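The Small Bag Talk – speaker notes
Cetden Library, community room, October evening program
Running time: up to 25 minutes, then questions

BEFORE STARTING
Handouts on chairs. Kitchen scale and the stack of sticky notes on the front table. Water. Ask the back row if they can hear me, and then believe them when they say no.

OPENING (slide 1, title)
Good evening! I'm so happy to see this many of you on a cold night to talk about backpacks. Small ones. The kind you take to work, on the bus, to your sister's for the afternoon.

Ask: who has a bag with them right now? Hands up. Keep your hand up if you know everything that's in it. (Wait. Hands will drop. They did in Jemal, nearly all of them.)

I love this subject because it's so close to us. We carry these things every day, we set them on our laps, we dig through them in front of a cashier with a line behind us, and most of us have never once sat down and thought about how they're packed. It takes one evening to get better at it. I got better at it and I'm a person who once carried a doorknob to work for a whole winter.

THE SCALE (slide 2, no picture, just the number)
449 grams. That's my own everyday bag with nothing in it. I weighed it on this scale, the one I use for flour.

Then read out what was in it the first time I emptied it properly. Go slowly, people enjoy this:
two umbrellas
a bottle that holds 600 milliliters, full
the doorknob
a library book that wasn't from this library
receipts, and I mean a lot of receipts
one glove
a charging cable for a phone I no longer owned

Let them laugh, then ask for the strangest thing anybody here has found at the bottom of a bag. Take two or three. Repeat each answer into the mic.

COLOR (slides 3 and 4)
My first piece of advice is about color, and I get excited here, so watch the time.

Buy a bag you can see. I carried black bags for twenty years and lost track of every one of them, under restaurant tables, on coat hooks with other black bags, in the trunk of the car. Then I went over to color and I have never gone back. Teal with orange is a wonderful pair. The two sit so far apart that your eye finds the edge between them right away, even when the bag is right up against you and you're only half looking. An orange stripe along a curve tells your hand where to go.

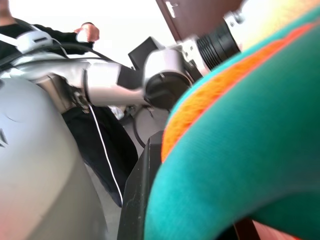 Ah-rin Yook wrote to me after the spring talk and disagreed: bright fabric is lovely until the first coffee, and she would take a dark bag with a bright lining any day. Fair point! A pale or bright lining helps you find small dark things, and a dark outside forgives a lot. If you ride a bike in the rain or put your bag down on bus floors, go Ah-rin's way. If you lose things, come with me. (I read her note out in Ruvard too and the room split right down the middle, so it's worth a show of hands if we're on time.)

Soft cloth or slick cloth? Both fine. Soft ribbed fabric feels nice against the arm but picks up lint, so keep a lint roller at home by the door. Slick fabric wipes clean and slides off chairs.

STANDING UP (slides 5 to 7)
Next thing I want you to do at home: put your bag on a table. Clear table, nothing else on it. Let go. Does it stand?

This matters more than you'd think. A bag that stands by itself can be packed with two hands. A bag that flops takes one hand to hold it open, one hand to pack, and a third hand you haven't got. Broad round bags with a thick top often do well here, as long as you give them a bit of weight low down.

While it's standing there, look at all the stuff on the outside. Straps, loops, buckles, clips, anything dangling. Pull every strap out straight and see where it ends. Loose strap ends are what catch in car doors and on the arm of the subway seat.

And charms! I'm all for charms. I know some packing people are against them, and I think they're missing a very good time. A little plush on a clasp at the side is a marker. You reach down in the dark of a movie theater, you feel fluff, you know it's yours and you know which side is which.
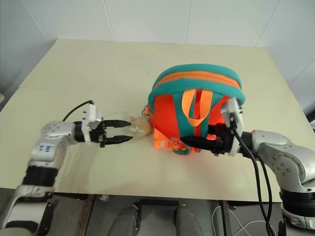

So, the top loop. Lift your bag by the loop only and see how it hangs. If it tips toward you, the heavy things are too far forward. Move them to the side that rests on your back and try again. I do this every morning with my keys in my teeth and it takes no time at all.

Buckles: fasten them before you pack. An open buckle swings, and when it swings it hits the table, or the cup on the table. Mine got a mug that had belonged to my aunt.

(Drink water. Check clock. If it's past 7:20, skip the strap demonstration and go directly to the inside.)

THE INSIDE (slides 8 to 11)
My layers, from the bottom up. Demonstrate with the real bag.

Bottom: things I hope I won't need. Rain jacket, folded flat. Spare socks in winter.
Against the back: the book, the notebook, anything flat and stiff.
Middle: lunch, in a box with a lid I trust.
Top: whatever I'll want in the first hour. Wallet, tissues, glasses.

The Sisavix pouch question comes up every time. Those are the little mesh pouches I hand around, and people want to know how many to get. Start with one. Use it for a month. I own far too many and at one point I had a pouch for pouches.

Pass the pouch around now. It needs to come back, please!

THE MOUTH OF THE BAG (slides 12 to 14)
Here's my favorite part. Think about how wide the zipper opens and what you meet first when you go in.

On a lot of small bags the opening is long and thin, like a leaf. It's roomy in the middle and gets tight at the ends. So don't put the thing you want in the tight end lying down, you'll be fishing for it with two fingers. Stand it up. A flat, hard thing like a phone or a charger does well on its edge or its end, near the zipper, where you can pinch it and draw it out.

A light-colored gadget also shows up beautifully against a dark inside. I'd always bought black ones to match everything else, and then spent my evenings patting around in the dark for a black thing in a black bag.

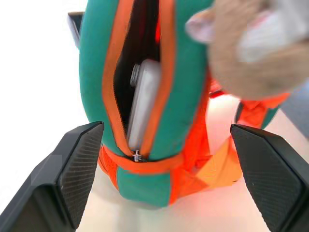

Slide 14. Zipper open, white gadget standing upright just inside.

Zip all the way when you're done. Halfway is how I lost the second glove.

Look after the zipper while you're at it. Brush out crumbs with an old toothbrush. If it drags, rub the teeth with a plain candle, wipe off the extra, run it up and down. Cheap and very satisfying.

TRY IT NOW (slide 15)
Five minutes. Everybody who's willing, empty your bag onto your lap or the chair beside you. Turn to a neighbor. Show them one thing you're keeping and one thing you're taking out tonight. Write the second thing on a sticky note and put it up on the board by the door.

Walk around during this. Don't stand at the front. Admire people's things, it's a kind of trust to show somebody the bottom of your bag. In Ruvard we ended up with 200 notes on the wall across the whole series, and my favorite said "soup."

If it goes quiet, prompt: how many pens? Do they all write? Scrap paper is on the side table.

QUESTIONS I USUALLY GET
Wheels? Fine for long flat trips, awful on stairs.
Washing? Read the label inside first. If there isn't one, cool water, mild soap, a soft cloth, hang it open.
Kids' bags? Same order as ours, but let them pack it and you only check the lunch. They remember where things are if their own hands put them there.
Two bags or one? One, if you can. The thing you need is always in the other.

LAST THINGS
Handout has the layer list and the candle trick. Sticky notes stay up until the room is needed. Count the pouches back in. Thank the front desk for the extra chairs, and take the scale home this time.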